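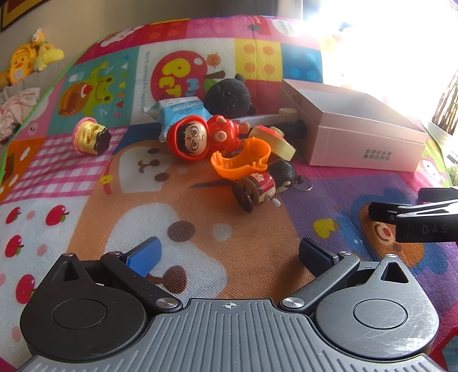 July, 9:40 a.m.

Naturalization backlog, second pass. Ľubica pulled the list again overnight and got 1,385 open files, up from the count in the June entry. Part of the jump is the Paltell import, which brought in closed cases with the status field blank. Dagmar is going through those by hand. Don't use 1,385 in anything that goes outside until she is done.

Spouse petitions: 3 have a priority date earlier than the filing date. Two look like typing errors (day and month swapped). The third is one of Kolář's old cases and the paper folder is at the Kopecký office. Asked Rozália to bring it over.

Interview wait times. Tried splitting by field office instead of by form type. Most offices have too few files to say much. Went back to form type and kept the office column in the sheet in case Přemysl wants it for the Bivano report.

2:15 p.m. Rozália called, folder found. Priority date is right, the filing date was entered from the resubmission. Fixed in Adodau, note added to the file.

Still open:
fee waiver denials, no reason code before the form change
translate the new intake sheet, page 2
ask Ľudovít who signs for the minors' cases now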